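Demostraciones de lavandería, segunda tanda
10 Feb 2019

El conjunto Kesham suma 39 episodios teleoperados con secadora. Cada prenda es un segmento propio.
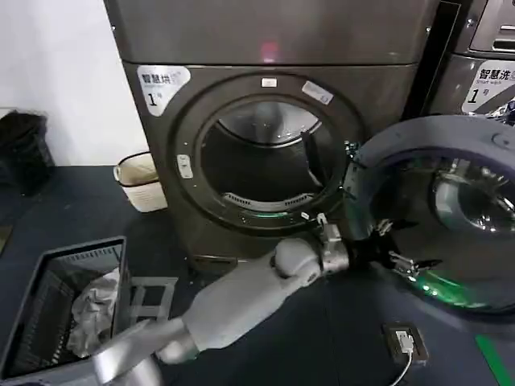 ¿Cuándo se descarta un episodio? Cuando falta sincronía entre cámara y articulaciones durante más de 2 fotogramas.

Odis, el grabador, guarda también los intentos fallidos, con etiqueta aparte. 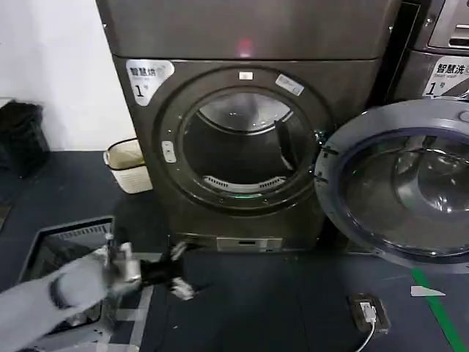
El etiquetado por fases sigue siendo lo más lento. Una prenda colgando de la pinza, como la negra con zonas blancas, ya es «transporte» – el agarre se cierra antes.

La puerta cerrada inicia otra tarea.

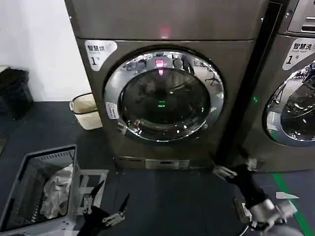
Secadora n.º 1, puerta cerrada.

La vista de muñeca entra en el entrenamiento con el mismo peso que la de cabeza.

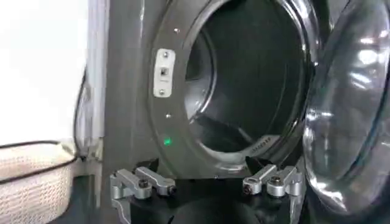

Clem Pomare comenta que 14 episodios de validación le parecen pocos y que separaría por operador. Lo probaré con Madero.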